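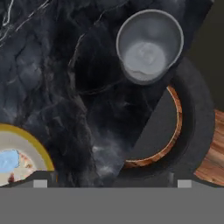 Setting up your Kototel kitchen scale is a short job, and most of it comes down to choosing a good spot before you press a single button. The scale rests on small rubber feet, and it can only weigh as well as the surface under it allows. A folded dish towel, a springy cutting board or a table with a loose leg will all throw the reading off, and you may spend a whole afternoon blaming the flour. Stone is lovely for this. If you have a counter like the black marble one with the gray bowl on it, you have a fine place to work, and a plain bowl with a raised rim like that is just the sort of thing to weigh into, as long as it doesn't hide the display. Wood and tile are good too, provided the feet don't straddle a grout line.

2 min read

Section 2: Setting Up and Calibrating

Before you start, take everything out of the box and let the scale sit in the kitchen for an hour or so, especially if it came in from a cold porch or a hot car. You'll want the scale, the weighing plate, the batteries and the calibration weight, which is wrapped in its own little cloth pouch. Please keep the pouch! Fingerprints and crumbs do add up over the years, and the weight is much happier put away.

1. Turn the scale over and slide the battery cover toward the edge marked with an arrow.

2. Fit the two batteries that came with the scale. The springs go against the flat ends, the same as in a flashlight.

3. Close the cover until it clicks, then turn the scale right side up and set it down where you plan to use it.

4. Look at the bubble level beside the display. If the bubble sits off to one side, turn the foot on the opposite side a little at a time until it drifts back to the middle. Go slowly, because it takes a moment to catch up with you.

5. Lower the weighing plate onto the center post and give it a gentle quarter turn. It should sit flat and not rattle.

6. Press ON and wait for the zero to stop blinking.

Note: If the zero wanders up and down by a gram, look for a draft. An open window, a ceiling fan or the vent from a range hood can be enough to push on the plate, and a refrigerator humming against the same counter will sometimes do it as well.

Calibrating the scale

We calibrate every scale before it leaves the workshop, but they do get jostled on the way to you, and it's worth doing again at home. Do it once now, again whenever you move the scale to a different room, and then every April or whenever you think of it.

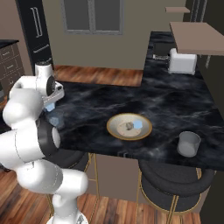 7. With the plate empty and the zero steady, hold down CAL until the display shows 1,000. That is the scale asking for its weight, in grams.

8. Take the calibration weight out of its pouch and set it in the middle of the plate. Let go of it completely and take your hand away.

9. Wait for the beep. The display will show PASS and go back to reading the weight.

10. Lift the weight off. The display should return to zero.

If you see Error 91 instead of PASS, the scale felt the weight move while it was measuring. Press ON to clear the message, check the bubble again and go back to step 7. Two tries will usually do it. If the message keeps coming back, try fresh batteries first, and after that please write to us at Steltik and tell us what kind of surface you're using.

Caution: Don't use canned goods or a bag of sugar in place of the calibration weight. The number on the label doesn't include the can or the bag, and the scale will believe whatever you tell it.

Caution: Don't press down on the plate with your hand to "test" it. The sensor underneath is delicate and a good hard push can bend it for keeps.

Weighing into a bowl

Set your bowl on the plate first, then press TARE. The display goes to zero and you can start adding ingredients, pressing TARE again between one and the next. If you lift the bowl away to stir, you'll see a minus number, and there's no need to worry about it. Put the bowl back and the reading picks up where it left off, unless the scale has gone to sleep in the meantime. Bernadette Chevalier, who tested the early scales for us with a great deal of bread dough, asked for a longer sleep timer, and you can find that setting in Section 3.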